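Report on the Open Day at the Gristeo Robot Laboratory
Student project, automation course, Dondby Technical School

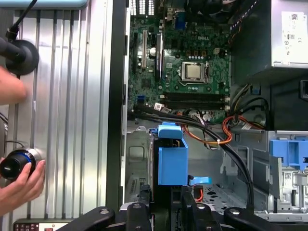 1. Purpose of the visit

On 6 February 2020 our class visited the open day of Gristeo. Our project is about taking apart old office computers with the help of a robot, and we wanted to learn how such work is organized in practice.

2. The demonstration

The main demonstration used a Dell desktop computer. It was lying on its side with the side panel off, so the motherboard, the power supply and the cables could be reached from the top. The gripper has black fingers and works from above the case.

The guide explained that the cables are the most difficult part for the robot. Screws and plastic brackets stay in their place, but cables can bend in every direction. In our computer the black cables were held together with a white tie, and the colored wires from the power supply went down to the motherboard.

3. What we learned

The demonstration lasted 38 minutes. After it we could ask questions for roughly 80 minutes more. We learned that good light is very important, and that every model of computer needs its own plan of steps.

4. Next work

In March we will write our own plan for 2 models of computer. We will begin with the drive carriers, and the memory will come after them. The group from Wombridge will test the plan with us.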